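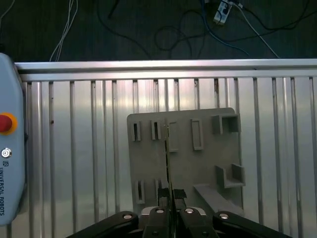
Gray fixture board against the ribbed panel at Metden, Nellgate.

Eugénie Huet can talk about a flat piece of board for a very long time, and I mean that as the highest compliment. She builds fixture boards at Metden, the bench-building shop in Nellgate, and when I stopped by on Friday she had one on her mind before I'd even put my bag down.

"People see a gray board and think, okay, a gray board," she says, laughing. "But everything else on the bench depends on it! If it leans, your whole day leans."

She got into the work at Jacquet, a small cabinet shop where she spent two years cutting drawer fronts. Gray came later, after a long argument with herself about glare. Ribbed metal throws back light in stripes, and she wanted a plain color in front of it that her eyes could rest on.

"I love the metal, though. I really do. It's stiff, it wipes down in a second, and it shows every scuff, so you know where you've been careless."

Why stand a board upright when there's a perfectly good tabletop? Huet lights up at this one. Dust falls past it, she says, and you can check it from across the room with a cup of coffee in your hand. Her first upright was 24 inches wide and wobbled like a loose tooth. She kept it anyway (it holds her calendar now).

Then there are the cables, her other great subject. White, black, blue, some of them running from a power strip on the floor behind the rail.

"I used to tie everything down tight. Then somebody needs to move one plug and you're cutting 20 ties. Now I leave slack. A loop on the floor doesn't bother me one bit, as long as it stays on its side of the rail."

Next up is a bigger job for Leltow, whose new workroom covers 4,000 square feet and opens in June. Huet has already been over twice with her level.

"The floor slopes toward the door," she says, delighted. "I can't wait to get in there."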